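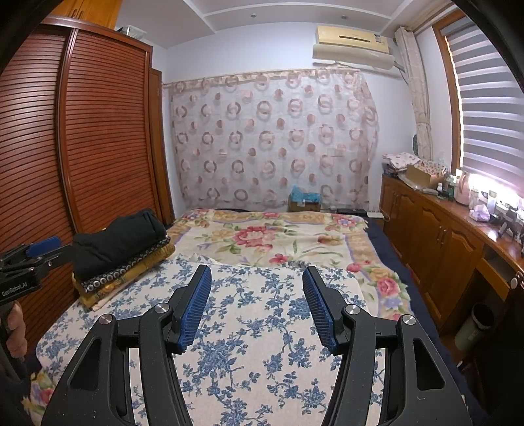
The upper house at Kunstead opens again on the first Monday in June, and the winter's long argument over how the rooms should look has been settled by leaving them more or less alone. Marta Horobets wanted everything white, like a clinic with a view. Her aunt Antonina, who has made the beds longer than Marta has been able to spell "minimalist", wanted flowers. Antonina won. The bed in the back room has its cream blanket with the big pink and red roses, and under your hands at the near end a white spread with blue flowers and vines, and if you feel that two gardens on one mattress is one too many, you are welcome to say so to her at breakfast. Two guests have tried it. They both came back the next year and asked for the same room.

There are 7 rooms this season. The small one over the boot store has been given back to the boots, who were always the more contented tenants. Rooms on the valley side get the sun and the church bell, rooms on the forest side get neither, and we charge the same for both as we have never worked out which is the better bargain.

Breakfast runs from half past seven until Hoi-yan Yau wants her kitchen back. Hoi-yan came to us for a fortnight's walking and is now starting her fourth summer at the stove, which should be a warning to anyone thinking of a fortnight's walking. The rye bread stays. The plum dumplings stay. The buckwheat porridge has been dropped after a full year in which only the postman ate it, and he has been told.

For walkers, the news is mixed. The path to the Trorkach hut is clear as far as the second bridge, and the second bridge is a plank. A better plank has been promised. The summit itself is 2,934 metres and has not been improved in any way. Allow a whole day, start before the cows do, and don't believe the signpost at the fork, which gives a time only a goat in good health could manage. Zoriana Hrytsenko is leading the early walk to the lake again, twice a week, with 25 places over the season's first run and most of them already spoken for. She carries a flask and does not share it.

The Hrynyshyn bus now stops at the foot of our lane. The lane is still the lane. If you have more than one case, ring from the stop and Melaniia Tkachenko will come down with the van, or with the wheelbarrow if the van is sulking. Drivers should carry on past the sawmill and ignore the navigation when it tells them to turn into the river.

Dogs are welcome if they are quieter than their owners. Children are welcome on the same terms. The sauna is hot from five and is not, whatever the old leaflet says, "overlooking the Utier glacier". It overlooks the woodshed. You can see the glacier from the woodshed roof, but please don't.

Anyone who stayed last summer has 30 days from getting this newsletter to claim their old room before we let it to strangers. Write or telephone, and let it ring. The telephone is at one end of the house and we are generally at the other.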